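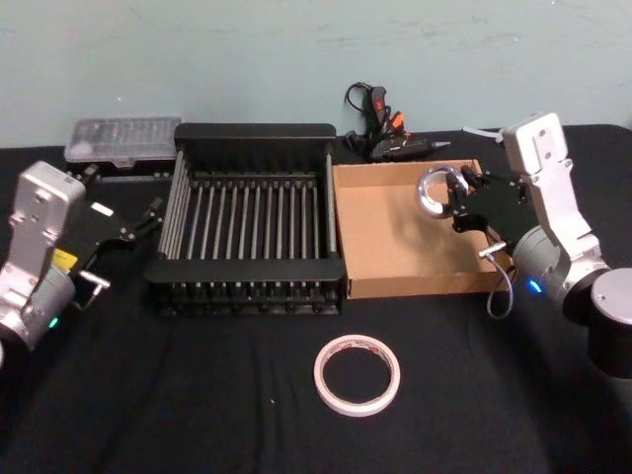 Card storage check, Trivorden club room

Print | E-mail

1. Boxes closed, lids flat: OK
2. Sleeves without tears: two bad, I have changed them
3. Binder pages, De Haan set: one corner is soft, please look again in January
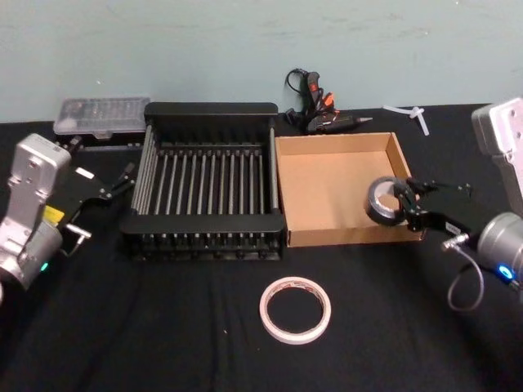
Dish rack on the black cloth.

4. Inventory list agrees with 1,912 cards: OK

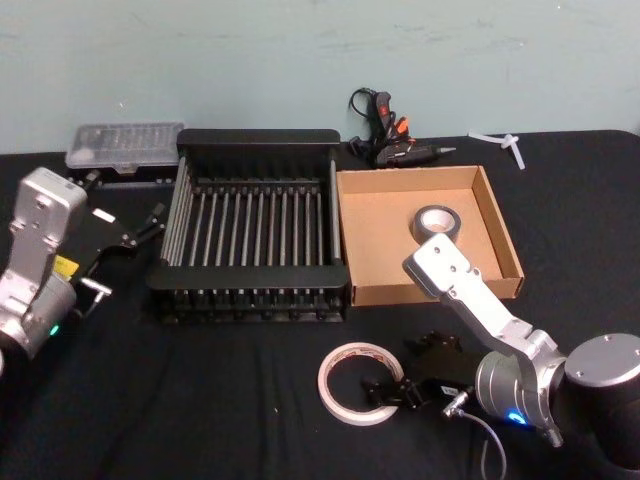
May I keep doubles in rubber bands?
Rubber bands mark the edges, so put doubles in a sleeve.

5. Cupboard lock: is stiff
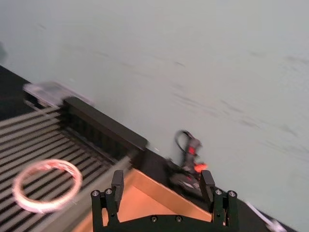
Cardboard box, tan.

Checked: Teun Schouten, 7/3/24

We use cookies. Accept
Back to top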